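Istgate Ops Notes
@istgateops

1/ Three months of two-arm cells on the soft goods line at the Plerkstead warehouse. Notes for anyone planning the same thing. I run shift planning, so this is about jobs and hours more than hardware.

2/ The line handles returned textiles: blankets, clothing, small fabric accessories. Each lot goes into a clear zip bag with a valve and gets stored flat. Before the cells, one person did a whole lot from start to finish at a bench, up to 50 lots a shift.

3/ Now the arms do the placing and the person does everything on either side of it: sorting, checking the label, deciding when a bag needs a second look. One operator covers 2 cells. Layout of a cell, with the bag on the floor and a blanket at the back: 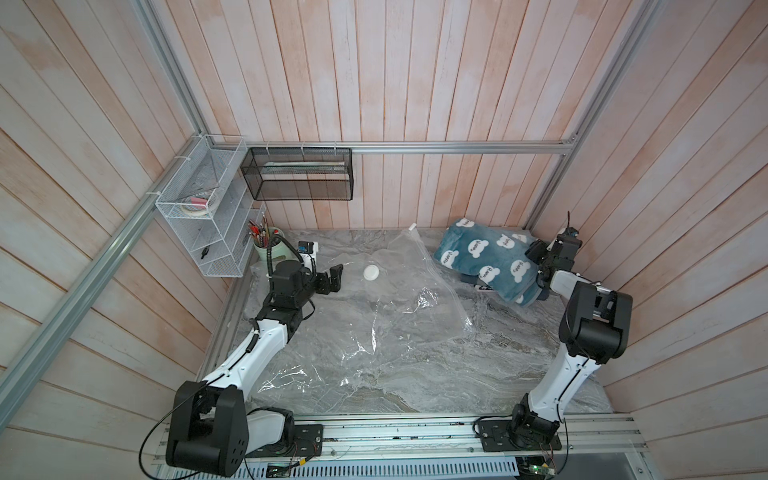 Thibodeau
We did this at our site and the operators ended up doing more walking and less packing. Did you change the break schedule, or leave it as it was?

4/ Replying to Thibodeau: changed it in May. Breaks used to follow the lot. You finished a bag, then you stopped. With two cells running there is no natural stopping point, so breaks are now fixed and a floater takes over. People had asked for this before we planned it.

5/ Volume for the first full month was 2,543 lots. I would not compare that with the old bench figure. The mix of goods changed and so did the rule for what counts as a finished lot.

6/ What took the most training time was learning when to leave the cell alone. Bench packers correct a fold as soon as they see it. In the cell you pause first, wait for the arms to hold, then reach in. We logged 48 unneeded pauses in one week, nearly all from our most experienced people.
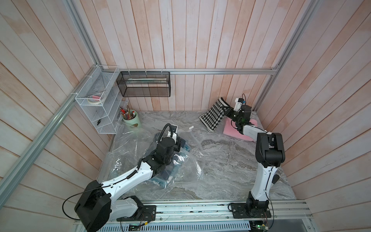 7/ Job grades are the part still open. The old grade was written around hand speed, and hand speed no longer tells you much. The new draft scores judgment calls: which item, which order, when to step in. Clear film is the usual test. With one gripper down in crumpled plastic over dark fabric and the other holding a houndstooth piece, an operator has to decide whether to let both continue or pause the cell. That call was never written down in the bench job.

8/ Pay during the changeover was held at the old grade for everyone – no one was moved down. I'd recommend agreeing on that before the first cell is installed. We agreed on it after, and the delay cost us some trust.

9/ Operators also have the wrist view on a screen now. It took a while to get used to. Film close to the lens turns half the picture milky, and you learn to look for an edge or a strap you recognize, then work outward from there. 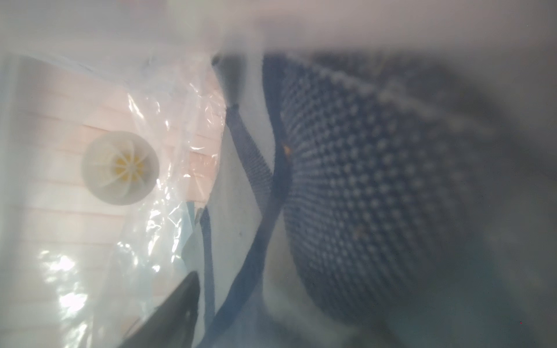
Pronard
Who looks at those views besides the operator? Our people were fine with the arms and not at all fine with the video.

10/ Replying to Pronard: the operator and the shift lead, live only. Stored clips are used for fault review and can't be used for performance scoring. That is in the site agreement, in one paragraph, and it's posted at the line.

11/ Next change is rotation. Four hours of watching two cells is more tiring than four hours of packing, according to nearly everyone who has done both. We're trying a half-shift swap with the receiving dock. Will post the hours once there's a full month of them.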